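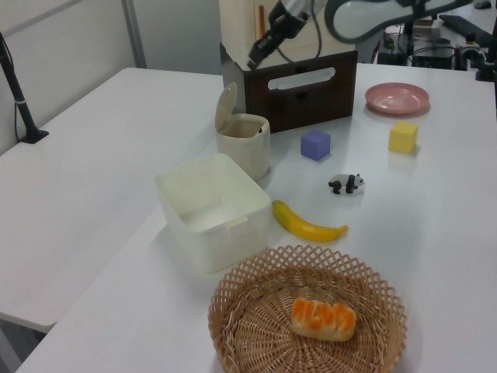 How do you get a play table cleared fast when every toy on it belongs somewhere different?

Sort by where it goes, one home at a time, biggest stuff first. Fourteen minutes if you don't stop to play with anything.

OK so this is the quick version, I wrote a longer one in August and people said it was too long. Fair.

What you need
A basket, any open one.
One plastic tub with no lid. Lids slow kids down.
A small bin for actual trash.
A drawer or shelf close by.
Timer. Phone is fine.

Step 1. Trash first
Wrappers, dried out marker caps, the sticker backs. Open the bin and leave it open till you're done. If something's broken and you haven't fixed it in a month, in it goes. Don't hold a meeting over it.

Step 2. Play food goes in the basket
Bread, fruit, whatever you have. Basket on the table, pull everything toward it with your arm. Toy bread and a toy banana can ride together, no need to split bakery from produce. We tried that. Lasted 7 days.

Woven baskets catch crumbs in the bottom, so tip it out over the sink once in a while. Dry brush, no soaking.

Step 3. Play dishes
Plates stack flat, biggest at the bottom. They go under the food if your basket is wide, or in the drawer if it isn't. Sticky plate? Wipe it now, you won't later.

Step 4. Blocks
Foam ones go in the drawer. They squash, so don't put anything heavy on top or you get dents that take forever to come out. Colors don't matter. If your kid wants them sorted by color let them, just not tonight.

Wipe foam with a damp cloth and let it air dry before you shut the drawer. Skipped this once at the Fallberg apartment and the whole drawer smelled like a gym bag.

Step 5. Animals in the tub
Figurines all go in the open tub. Pandas, cows, dinosaurs, all one pile. Keep the tub where a kid can reach without climbing. Ours was on a high shelf for ages and guess who was getting animals down 60 times a day.

Square tubs are better than round, they push up against each other and you don't lose the corners.

Step 6. Wipe the table
White tables show everything. Warm water, drop of dish soap, then a dry towel. Crayon needs baking soda on a damp cloth, rub gently. Do the gap too if you have two tables pushed together, crumbs live in there.

Labels
Kazimiera Sowa wrote in to ask about labels for kids who cant read yet. Draw the thing. Bad drawing is fine. Tape it on the front of the tub at kid height, not on top.

If it's not working
Too many toys out, probably. Put half in a closet and swap later. We had 46 bits of play food at one point and she only ever used the pizza.

Kid won't help? Give them one home only. "You're animals." Works better then "clean up."

Still stuff left over at the end? Puzzle pieces, a sock, etc. Goes in a bowl by the door, deal with it in teh morning.

Next one is the bath toys.

Urszula Górecki
February 22, 2024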